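Section 4: Setting Up Your Evening Event in Stenard

Welcome back! By now you have your group account working and your leaders added, so we can get to the part most people look forward to, which is putting a talk or support evening on the calendar. Take your time with it, and pour yourself a coffee if you like. You can stop at any step and your work will be kept as a draft.

1. From the main menu, open Gatherings and choose New Evening.

2. Type in a title and a short, plain description. If the talk touches on grief, addiction, or self-harm, please say so here, so that guests can decide for themselves whether it's the right night to come.

3. Pick your location. Groups in the Drovmont area will find their usual meeting places already on the list.

4. Set the number of seats, and hold back 6 of them for helpers and counselors. They do tend to sign up last, bless them.

5. Choose Open Sign-Up or Invitation Only.

CAUTION: Once the first guest has signed up, an evening can't be switched from Invitation Only to Open. You would need to copy it and start again.

6. Add your follow-up note. It goes out the morning after the talk, and a few kind sentences with a phone number to call will do nicely.

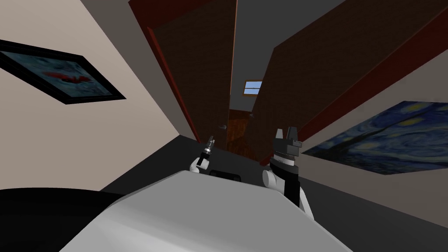
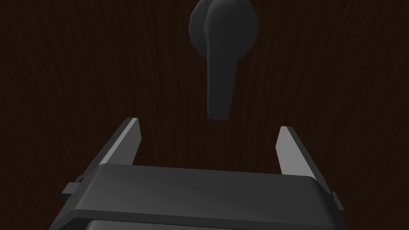
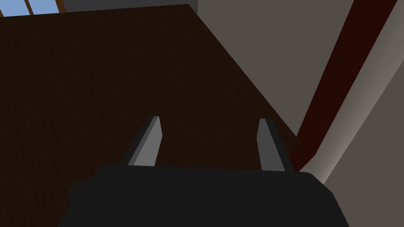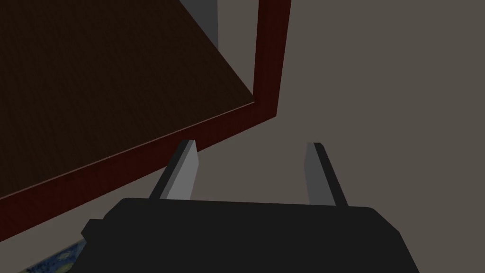
7. Press Preview and read everything through once more, out loud if you can stand it, then press Publish.

8. Print the welcome sheet (form 411) and leave a stack by the sign-in table.

Note: Guest names are hidden from other guests unless you turn on Shared List under Privacy. We'd suggest leaving it off for any evening on a tender subject.

If your reminders don't go out, turn to Section 8.

Zalik Group Tools | Contact us | © 2023 | Back to top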